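Belleo Kitchen Notes
Household tips, April 26, 2021

Keeping a drinks table in order (and the glass clean)

When we have guests, I do not mix drinks in the kitchen. The kitchen is for the food, and two people who need the same sink at the same moment will soon be angry with each other. I prepare a separate table, with the glasses, the juice and the measuring things on it, and I do most of the work before the first person rings the bell.

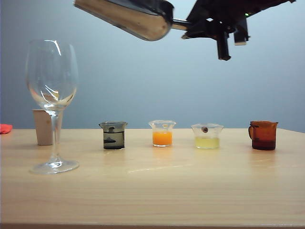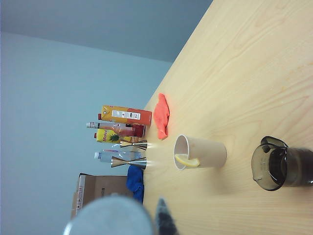
Drinks things on a light wooden table, in both pictures.

The first tip is to put the tall things at the back. Cartons and bottles should make one row along the far side of the table, and the low things come in front of them. If you do the opposite, you must reach over the glasses each time you want the juice, and your sleeve will find a glass sooner or later. I learned this in our old apartment in Murnumport, where the table was so narrow that we lost 2 glasses in one evening.

Turn the labels to the side where you stand. Guests do not need to read them, but you do, especially when there are several juices and the light is low. If a carton is already opened, I write the date on the top with a marker. Opened juice goes back to the refrigerator as soon as the round is made. I don't leave it standing out until the end of the party, even when the room feels cool.

Wine glasses

A wine glass is mostly broken during washing and drying, seldom during drinking. Hold it by the bowl when you wipe the bowl, and by the base when you wipe the base. Never hold the base with one hand and turn the bowl with the other hand. The stem twists and it breaks, and it can cut you badly.

For the water spots I use warm water with a spoon of white vinegar, then a rinse with clean water, then a dry cloth at once. Do not let the glass dry alone on the rack if your water is hard. The cloth should be linen or smooth cotton, washed without softener. Softener leaves a film on the cloth and the cloth gives it to the glass. My mother-in-law does not believe this, but her glasses are not so clear as mine.

Store them standing on the base. Many people put them upside down against the dust, but the rim is the thinnest part and the air inside begins to smell like the cupboard. If they stand on an open shelf, rinse them before the guests come. For storage I keep 8 wine glasses in the front and the others stay in their box until December, when the whole family comes.

Beakers and measuring pitchers

Beakers are very practical for a drinks table. You can see what is in them, they pour well from the little spout, and they stand firmly. But keep the ones for food only for food. A beaker which was used for paint, glue or cleaning liquid must never return to the kitchen, also when it looks perfectly clean. Mark it, or give it to the workshop for good.

Cloudy glass has two possible causes. If vinegar makes it clear again, it was lime from the water. If nothing changes, the surface itself is worn from the dishwasher, and you can only accept it. To find out, leave vinegar in the beaker for 30 minutes and compare it with another one. Do not scratch at it with steel wool.

With a dark or smoky pitcher it is harder to see dirt. I hold mine against the window after washing and look along the inside, near the spout, where pulp from the juice likes to stay. A bottle brush reaches it easily. Raised measuring marks also collect syrup in the edges, and for them an old soft toothbrush is the best tool I know.

Jiggers

Check how much your jigger holds before you trust it. They look alike, and the sizes are different from one maker to another. Fill each side with water, pour it in a measuring cup and remember the result - or write it on a card and keep the card in the same drawer.

Between two different drinks, rinse the jigger in a bowl of water. Sweet juice dries quickly and becomes a sticky ring. Brass color and copper color finishes should be washed by hand and dried immediately. I put mine once in the dishwasher with the forks and the shine was gone in some places.

Lemon

Wash the lemon before you cut it, also when you will only use a slice for the rim. Cut the ends away, cut slices not too thin, and make one cut from the center to the peel so the slice can sit on the edge of the glass or cup. One lemon gives me 8 good slices. Keep them covered in the refrigerator and take out only a few at a time.

Lemon juice is not a friend of wood. If it stays on an oiled table it can leave a pale mark. Use a small board under the lemon and wipe the drops immediately.

Cloths

Have at least two cloths and let them be of different colors. One is for the table and the other is only for the glasses. If they have the same color, they will be exchanged before the evening is half finished, and then you polish a glass with orange juice. I bought plain ones from Stitance, in strong colors, and after many washes I still know which is which.

A wet cloth should not stay in a heap on the wood. Hang it on the back of a chair or over the faucet. For a fresh ring from a glass, dry the place and wait until the next day before you try any oil or polish. Often it becomes weaker alone.

Clearing away

Put one cardboard box beside the table for the empty cartons and bottles. Close the caps, or the last drops will run out in the box and the bottom gets soft. Glass goes first to the kitchen, on a tray with a towel on it, and not too many pieces at once. I prefer to walk two times more.

The paper cups go in the trash after you take the fruit out for the compost. Then wipe the table with warm water and a drop of dish soap, wipe again with only water, and dry it along the grain. Look at the front edge too, where the drops hang.

Next page: how to take the smell out of a thermos
Text: Limsakul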